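Notebook, January 7, 2024
Walnut-hull stain, batch tests for the Clemcombe panels

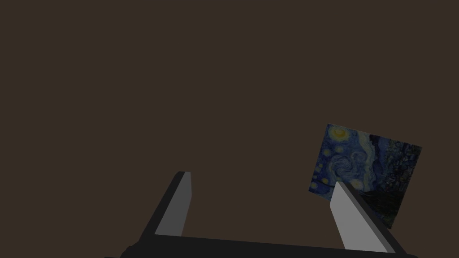
Clemcombe want the backing panels for their map display in one flat brown, no grain showing, no cloudiness, and they want it from walnut hulls because the old panels were done that way. We have 9 panels to do and the old recipe card is useless. It says "boil until dark" and gives a weight of hulls with no volume of water. My target for the color is a plain dark brown, the same all the way across, like the background in the picture at the top of this entry, with no texture or seams in it. Everything I have made so far dries blotchy or goes too red.

Hulls are from the October pickup, dried on the racks upstairs and broken up by hand. Total dry weight after picking out stems and shell was 1,136 g. I used 333 g for the first pot and bagged the rest. The bag is on the lower shelf under the sink, labeled.

Pot 1. Soaked overnight in tap water, then simmered with the lid on. Strained through the coarse cloth and again through the fine one. The liquid looked nearly black in the pot but went on thin. On birch it gave a weak tan after one coat. Second coat better, third coat started to lift the first two where the brush went back over it. Fuzz from raised grain everywhere. I should have wet the boards and sanded them before starting, and I knew that.

Pot 1, reduced. Put the same liquid back on and took it down by half. Much stronger. One coat on pre-wetted and sanded birch gave a decent mid brown. Still a lighter band on the left edge of test board C, which I think was skin oil or old glue. Wiped C down with alcohol and recoated. Band still there, fainter.

Pot 1, reduced, with a pinch of washing soda. Went on smoother and soaked in faster. Color shifted warm, too warm for this job. Sidra looked at it under the window and called it "brick." She is right. Leave the soda out, or try far less.

Pot 1, reduced, with iron water. Iron water is the vinegar and steel wool jar, strained. Added by dropper to a cup of stain. 5 drops did what I wanted: killed the red and took it down a shade without going gray. A bigger dose in a second cup turned it a dead greenish black, so there is not much room. Stir well and wait before judging, as it keeps moving for a while after the last drop.

Kamonchanok's notes from the Heinonen job say she brushed on a thin size first to even out the soak. She used weak hide glue, warm, one pass, let dry, light sand. I did one board her way (board F) with the iron version over it. F is the most even board of the lot. It is a bit lighter than E with the same stain and no size, so it will need two coats. I would take the even board and put up with the extra coat.

Application. Foam leaves bubbles. The wide bristle brush is fine if it is loaded lightly. Best result was a folded cotton rag, flooded on, then wiped along the grain in one direction with a second rag. Do not go back into it. Gloves, because walnut does not wash off hands.

Finish. Have not settled this. Prenda wax darkens it a little and leaves a soft sheen. Shellac makes it shiny and brings the grain back up, which Clemcombe will not like. Sidra wants to try the Hinemow matte varnish left over from the cabinet doors. There is half a can. Check that it has not skinned over.

Light test. Cut a strip from E and one from F, covered half of each with foil, taped both inside the south window. Leave them until the panels are ready to go and compare then.

To do:
Make pot 2 with the same weight of hulls and write down the water this time.
Mark the reduction level on a stick.
Fresh iron water. The old jar is low and has rust flakes in the bottom.
Size two more birch offcuts and run two coats.
Ask Clemcombe if the panel edges get stained or painted. The drawing does not say.
Order more cotton rag.

Boards A through F are on the drying rack, face up, with pencil labels on the backs. Please do not stack them yet, F is still tacky at one end.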